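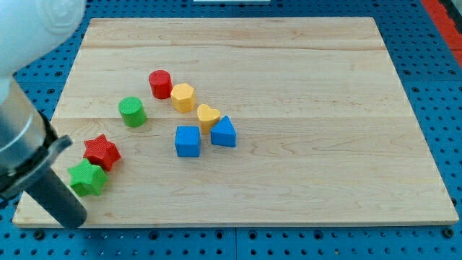 Handling and Grasping, Unit 2
Notes to accompany the lecture: The Mestholm fault, or how to press a block that has already left
Anong Phetsri

Read these before the lab. The Ciser manual covers the same ground at greater length and with less regret.

1. What happened

The Mestholm cell was sorting small wooden shapes on a raised board, the usual exercise. It had run all morning. Someone then swapped the board for a thicker one, because the old one had warped, and pressed Resume. The arm went down to the height it had been taught, as a well-behaved arm should, and met the new board on the way. It kept going. The controller logged a following error after 230 milliseconds and stopped with the finger bent and a dent in the planks. The block it had come for was by then under a radiator.

The operator's report reads, in full, "Arm went too low." The arm went exactly as low as it had been asked to. It was the world that had come up.

2. Where the fault lay

The program stored its heights from the table surface. The blocks were on the board. The difference between the two was a number typed in by hand during August, in a file called Khamphan_final_2, and the swap procedure didn't mention it. You will meet many files with names like this. Open them.

The force limit ought to have caught the mistake. It had been set to 295 newtons for an earlier job with metal parts, and had stayed there. For wooden blocks we now use up to 2 newtons on the approach, and the arm complains a great deal. Let it complain.

3. Why the shape matters

A cube gives a flat finger something to lean on. A cylinder standing on end will put up with being nudged, and once on its side it leaves. Stars and hearts are worse: push one off-centre and it turns on the spot, after which the stored angle is a work of fiction. Two stars lying close together are worse again, as a finger coming down beside one can shift the other, and the program has no opinion about the other.

The Dudine vision package reports where a block was when it looked. Treat this as history.

4. Before you press Resume

Touch off on the board itself, never on the table.
Read the force limit aloud to your partner. It feels silly and works.
Run the first approach at slow speed with a hand on the stop button, and the other hand nowhere near the board.
If anything has been moved, retake the positions. "Only slightly" counts as moved.

5. For the lab

Write the swap procedure that should have existed. One side of paper. Last year's longest ran to four and still left out the board height.

Bring closed shoes. The radiator block was recovered and is in my office.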